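I had been putting off joining the squash ladder at Lewis for so long that the woman at the front desk had stopped asking. Every time I came in to hit by myself she used to slide the flyer across the counter, and I would take it, and fold it up, and find it in the wash later on. Then in August the flyer disappeared and the whole thing moved to a phone app called Timum, and I think it was the lack of paper that finally did it. I signed up on a bench in the hallway with my shoes already on.

For anyone who has never played in one, a ladder is a simple thing. There's a list of names. You challenge someone a little way above you, you play, and if you win you trade places. If you lose you stay where you are and buy the other person a drink from the machine, at least at our place, where the drink is a custom as old as the courts. It used to be a board with little wooden tags on hooks, and you moved the tags yourself, and there was some grumbling when a tag moved that nobody could account for. The board is still up by the water fountain. It has the tags of people who moved away years ago, and I was sorry to see it go quiet.

Timum started me at 77. I have no idea how many people are below me, as the app only shows you the stretch of ladder you happen to be standing on, and I have decided I like it better that way. You also get a points total that goes up whether you win or lose, just for turning up. When you reach 3000 you get a free court, good for one off-peak booking, and I am embarrassed to say how much I want that free court. I pay by the month and I could play off-peak for next to nothing as it is. It doesn't matter. I look at the points in bed. 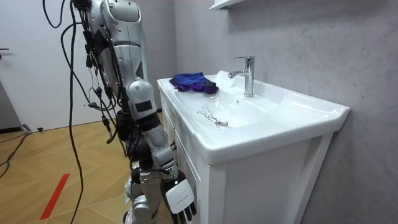
The small bathroom, vanity side.

My first challenge was a disaster in the ordinary way. I had booked the wrong court. Lewis has 2 courts, and the app calls them A and B, but the doors have had different labels for as long as I've been going, a 1 and a faded something that I always took for a 4. So I stood outside one of them and my opponent stood inside the other, each of us thinking the other was late, until a very polite teenager with a booking of his own came along and sorted us out. By then we had lost a good piece of our time. We got through three games and I lost all of them, the last one by less than I deserved.

What surprised me was how pleasant it was. I haven't played anyone I didn't already know since I was in my twenties, and I had built it up in my mind as something stern, with people who tape their rackets a certain way and sigh when you call a let. My opponent apologized every time she hit a nick. She told me my backhand was fine and my feet were the problem, and then she showed me, walking through it very slowly with no ball, how I was turning to face the front wall when I ought to be facing the side. I have been practicing that in the kitchen ever since. Step, turn, swing a spatula. It is a good-sized kitchen and I have only hit the cabinet once.

The second match I won, I should say, in case you thought this was going to be a sad story! It went to five games and I was so tired at the end that I shook hands with the wrong hand. That moved me up a few rungs, and the app played a small trumpet sound out loud in the locker room. There must be a way of turning that off. I haven't looked very hard.
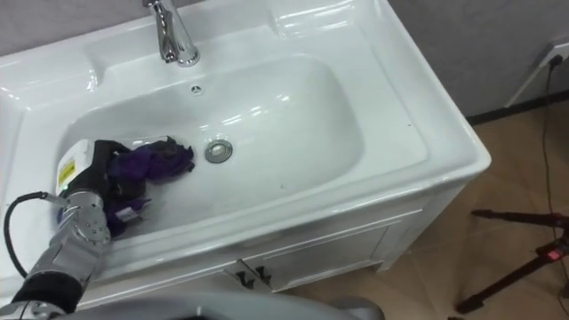 ON AND OFF THE COURT

A few things for people thinking about joining, because I had several questions from readers after I mentioned it last time.

You do not have to be good. I would put myself somewhere near the bottom of decent, and I have had close matches with nearly everyone I've played. The one exception was a man who has been at it since before the building had air conditioning, and who barely left the middle of the court while I ran from corner to corner like a dog on a beach. He was very kind about it afterward. I bought him his drink.

Book the 90 minutes. The app offers you the shorter slot first and it's tempting to save the money, but by the time you've changed, found each other, and warmed the ball up you have hardly any court left. With the long slot there is time to play it out and then knock around for a bit with nothing riding on it, and that last stretch is where I've learned the most. If you only have your lunch hour, fair enough, but ask your opponent first how they feel about stopping at two games all.

Do put something in your profile. Mine was blank for the first while and I got no challenges at all. I wrote one line saying I was free most mornings and didn't mind losing, and by dinnertime I had a couple waiting for me. I think people are just shy, the same as I was, and would like to know a little about who is going to be on the other side of the door.

Now for the complaints, and I do have some. The calendar is hard to read if your eyes are like mine – gray letters on a paler gray – and you can't make it bigger. If somebody cancels, you get a message, and then another message telling you that you've got a message. And the folks who play over at Pokum are on a different system altogether, one called Inent, and the two don't talk to each other. That means my old doubles friends and I can't see one another's bookings, and we're back to leaving voicemails. I asked at the desk whether Lewis and Pokum might ever share one ladder, and was told that it has come up. The way she said it, I gathered that it had come up quite a lot.

I miss the tags too. You could stand at that board with a cup of coffee and run your eye up the whole thing, and somebody would always stop and tell you who was on a streak and who had hurt a knee. I get none of that from my phone. On the other hand, I never got around to putting a tag on the board in all those years, and I've played more real matches since August than in the whole stretch before it, so perhaps I'm not the one to talk.

I have a challenge out right now to a left-hander a few places up, and I've never played a left-hander in my life. If any of you have advice on where to serve, please leave it in the comments. Everyone at the club has told me something different, and one of them told me to serve it high and then pray. We play early, before work, on court B, and this time I've checked which door it is.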